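Workshop > Builds > Two-Arm Bench FAQ

Home | Builds | Parts | Forum

What is this build?

Closside is our two-arm bench robot, put together in a shared workshop at Sundomthorpe. We're teaching it to handle cloth, and we love it!

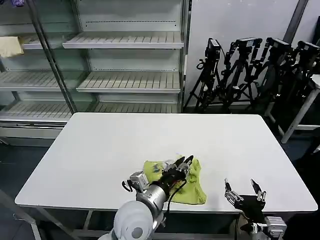 How long did the build take?

245 hours of evenings, spread over 2 winters. Wiring ate most of that.

Why cloth?

It never lands the same way twice — great fun, and a real test of grip. Start slow. We cap the arms at 80 percent speed until a new routine has run cleanly.

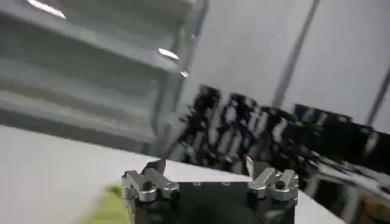

Photo: Sundomthorpe workshop / Closside build log

Do I need a wrist camera?

You can start without one, but a close view of the fingers makes tuning so much easier. Tighten the finger screws before each session. 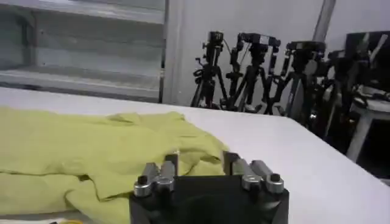
Then run the open-and-close routine a few times with nothing in the grip, and listen for rubbing. We log every grasp and back up the file after each 1000.

Related
Stornitura cable guide
Wasilewska joint notes
Closside parts list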